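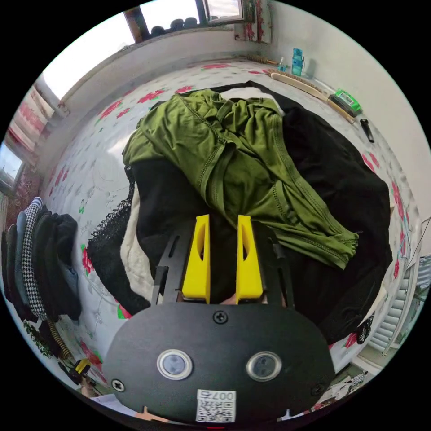
Sorting and folding: progress to the end of April

This report covers the laundry and clothing part of the Stellside home support project. It was prepared by Fatima Tijani for Danjuma Uzor and the Mulico grant office.

Work done

We folded and put away 962 garments in the period, against a target of 500. Most of the extra came from the Druder Street apartments, where clothing had built up over the winter and had to be cleared before the regular visits could start.

Sorting is now done on the bed in every home. The first plan was to use folding tables, but most of the bedrooms have no floor space for one. The clothes go in one heap in the middle of a sheet, and pieces are pulled out and folded from the near side. A patterned or light sheet works best. Black and olive-green items, which make up a lot of what people wear, are easy to pick out against white with red and pink flowers – much less so against the navy bedspreads we found in several apartments. We now bring our own sheet where needed.

Knits are still slow. Soft, slightly shiny knit fabric slides out of a fold and often has to be done twice. Staff have switched to rolling these and standing them in the drawer. Dark pieces also take longer, as two black garments lying together get picked up as one.

Spending

Of the $300 set aside for supplies, $100 is left. The rest went on sheets, drawer dividers and hangers from Skoryk. The first batch of dividers was too tall for the Druder Street dressers and was exchanged at no cost. Travel is on budget.

Problems

Two residents asked us not to handle their underwear drawers and we have changed their visit sheets. One home dropped out in the second week. Its place has been offered to the next name on the list, and we are waiting for a reply.

Next period

– Start regular visits at the remaining Druder Street apartments.
– Write a one-page folding guide for new staff, with knits on their own section.
– Agree with Danjuma on whether bed linen counts toward the garment total. It has been left out so far.

Stellside Home Support | Contact the project office | Back to top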